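Notes from the Korbridge open day, May 1, 2025

I went to the open day at Korbridge mostly because Pacita Villanueva had gone on about it since December. Small bathrooms made livable, was the pitch. Nineteen furnished rooms in an old apartment block, each set up by a different firm, and you walk through with a map and a paper cup of coffee. Entry was free, which should have told me there would be a sales desk at the end. There was.

I skipped the kitchens. I've been living with a bad bathroom for six years and I wanted to see what people who get paid for this would do with one.

The first few were showrooms, plain and simple. Grusance had a mirror with a light in it and one folded towel. Where does the second towel go? Where does the plunger go? The woman at the door, Flurina Reisinger, told me storage was "a separate conversation." I'm sure it is, and I'm sure it has its own price list.

The bathroom on the second floor was more my speed, in that it had stuff in it. A toy by the sink, baskets, boxes, bottles on the back of the basin. I stayed longer there than anywhere else.

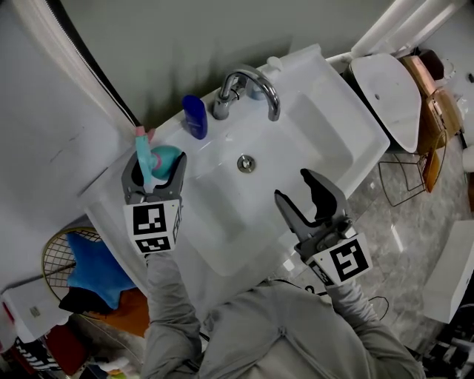
Meinrad Kälin said the deep bowl was the only thing in the building he would pay for, and that everyone who buys a shallow one ends up mopping. I'm not so sure. A square bowl has corners, and I have cleaned enough corners. The tall faucet I'll give them, because you can get a bucket under one of those.

The gold wire holders I don't buy at all. One was a round basket on the shower curtain side with a star cushion in it, the other a rack beside the toilet with a couple of boxes. They look nice. Wire also lets dust in from every direction, and cardboard next to a toilet is a bad plan in any house I've lived in. I asked if there was a version with solid sides. Mathias Danzer, who had the clipboard, wrote my question down and moved on to the next couple.

And bottles on the ledge by the faucet, again. Every bathroom I know ends up that way, mine included, so I can't call it a design idea.

The talk by Rumer on "calm washrooms" ran long and I left before the questions. The quote they handed me for a full refit started at $2,000, without the plumbing. Beat Hubmann got the same sheet and told me he'd haggle. I bought a drain strainer from the Frei table on the way out and took the early bus home.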